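Abril, por la noche

Hoy he llegado a la nave a las nueve menos diez y la puerta ya estaba abierta. El taller va por la mitad y se nota en que ya no hay que repartir instrucciones por la mañana. Cada pareja coge sus pinzas, mira en la hoja qué tarea le toca y se pone.

La nuestra sigue siendo la de la mesa puesta: plato, zanahoria, pan. Coger, llevar, soltar, volver al principio. El proyecto se llama Desska desde la segunda semana. Yo había votado por otro nombre, pero este cabe bien en las etiquetas.

He empezado repasando la guía que nos dejó Halvorsen, porque ayer me rechazaron varias tomas por ir demasiado deprisa. Pide acercarse despacio, cerrar, esperar un momento y levantar recto. Lo de esperar se me olvida siempre. Con las pinzas en la mano uno tiende a hacer el gesto como lo haría en la cocina de casa, con el codo y sin mirar, y luego esos movimientos no sirven para entrenar nada.

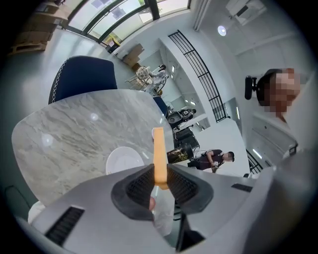

A media mañana hemos revisado la cuenta. El grupo lleva 1.866 tomas válidas entre todas las tareas y en la nuestra faltan alrededor de 200 para cerrar el bloque. Me parecía mucho más cuando lo vi escrito en la pizarra el primer día. El problema es que las válidas no salen todas seguidas. Hay ratos en que van bien una detrás de otra y ratos en que el seguimiento se pierde y hay que repetir.

Después ha tocado hablar de la zanahoria. Yo proponía dejarla siempre en la misma posición durante un turno entero, para comparar mejor entre operadores, y girarla en el siguiente. Lo he dicho en la reunión corta de antes de comer y he apuntado las respuestas para no discutir otra vez lo mismo mañana.
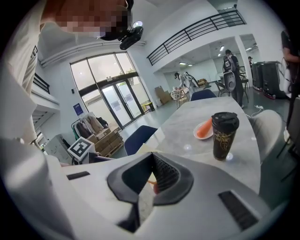 Stolska no estaba de acuerdo: si la posición no cambia dentro del turno, el modelo se la aprende de memoria y en la competición la zanahoria estará donde quiera el jurado. Prefieren mover el plato y la zanahoria en cada repetición, aunque se tarde más. Añadieron que a ellos les pasó el año pasado con otra pieza y que lo descubrieron el día de la prueba, cuando ya no había nada que hacer.

Me ha costado darles la razón, pero la tienen. Hemos quedado en cambiar la posición en cada toma y anotar solo si la zanahoria queda en diagonal, de frente o de lado. La hoja de cálculo tiene ahora una columna más. Drirna, que es quien nos presta las licencias, pide además que el nombre del fichero lleve el número de operador. El mío es el 14.

He comido un bocadillo en los escalones de fuera. Hacía sol y se estaba bien. He vuelto a las 15:30 con algo de sueño.

Por la tarde he hecho el pan. Es lo que peor se me da. Una rebanada no ofrece mucho por donde cogerla: si aprieto poco, se resbala, y si aprieto mucho, queda marcada y hay que cambiarla. He probado a entrar con una sola punta por el borde y sujetar con la otra pinza, y también a arrastrarla un poco hasta que sobresaliera de la mesa para poder cerrar por arriba y por abajo. Lo segundo va mejor.
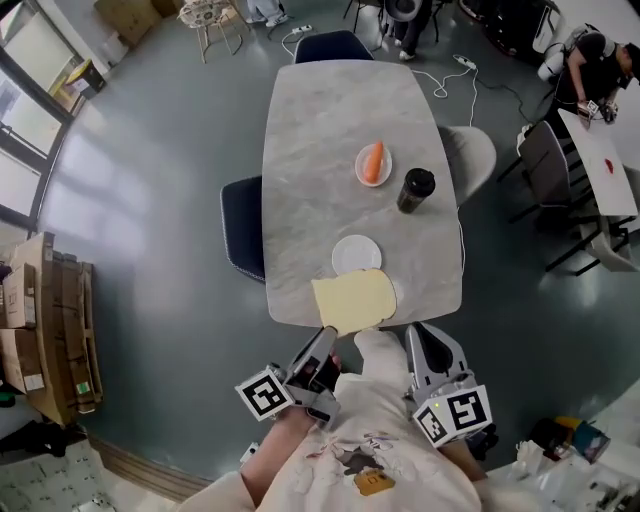

Lo he escrito en el cuaderno común con el título «pan, método del borde», por si a alguien le sirve. Falta decidir si arrastrar cuenta como parte de la tarea o si invalida la toma. En las bases solo dice que el objeto debe terminar en el plato, sin hablar del camino. He mandado la pregunta a la organización y todavía no han contestado.

Al final del turno me dolían las muñecas, sobre todo la derecha. Las pinzas no pesan demasiado, pero son muchas horas con el brazo en la misma postura. Mañana quiero parar 2 veces por la mañana y hacer los estiramientos de la hoja, que hasta ahora no he hecho ni un día.

Pendiente para mañana: traer pan de molde, recargar las baterías antes de empezar, pasar a limpio las notas de la columna nueva y preguntar por el turno del puente, que tengo tren.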